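Sudine Centre for Practical Studies
Framing and Display, Unit 2: Mounting a Printed Photograph
Course handout, revised 7/3/19

This unit deals with the mounting of a single photographic print in a simple rectangular frame. Students should have read the Unit 1 notes on paper weights before attending.

Preparation
Clear a flat surface larger than the frame and wipe it down. Lay out the print, the backing board and the frame separately. Small items such as blocks and ties should be kept to one side - they mark a print easily if it is set down on them.

Order of work
Place the backing board flat and lay the print on it, face up. Cardboard is acceptable for practice pieces. Check the margin on all four sides before fixing anything; a print lying at a slight angle is far easier to correct at this stage. Handle the print by its edges only.

The frame is then lowered over the print and the opening checked against the picture. In landscapes and coastal views, look first at the horizon, which should run parallel to the lower border. 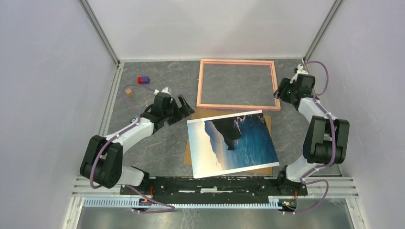
Completed pieces are to be labelled on the reverse and left in the Skedmont Room by the end of June.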